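Workroom fit-out and bag handling: progress report to the Kovalchuk fund
Reading time: 2 min
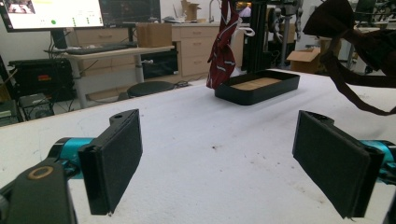
The reporting period closed on February 4, 2024. Work covered the main table, the hanging positions for fabric items and the desk used for records. Spending remains within the agreed lines and no transfer between them is requested.

1. Table and tray
The white table stays in use as the main sorting surface. Its top is scuffed and marked with grey smudges. Cleaning twice a day removes loose debris but not the scuffs, and a new top is priced under the March order. The black tray with the wooden bottom has been adopted as the standard tray for small items. Its raised, rounded walls keep buckles and clips together while a bag is being checked.

2. Hanging positions
Fabric items are now hung over the table before sorting. Long straps remain a problem — they trail onto the work surface and catch on the tray. Nazar Sydorenko has tested shorter hooks from Nornus and will fit them at all 12 positions.

3. Throughput
The target for the period was 1,021 items checked and repacked. The total reached was 1,106. Returns for incorrect packing came to 16, most of them straps left unfastened. The packing sheet has been reworded to put the strap check first.

4. Records desk
Both monitors are kept on the desk beside the work area, so that entries can be made without leaving the room. Stock records have been moved to Mevix. Older paper sheets from the Jondonar store are still to be entered.

5. Next period
Replace the table top. Complete the hooks. Clear the remaining paper sheets. Flattened cartons will go to the store at the end of each shift, subject to space on the shelving.

Prepared by Lesia Sirko. Receipts are filed separately.

Contact | © Kovalchuk | Back to top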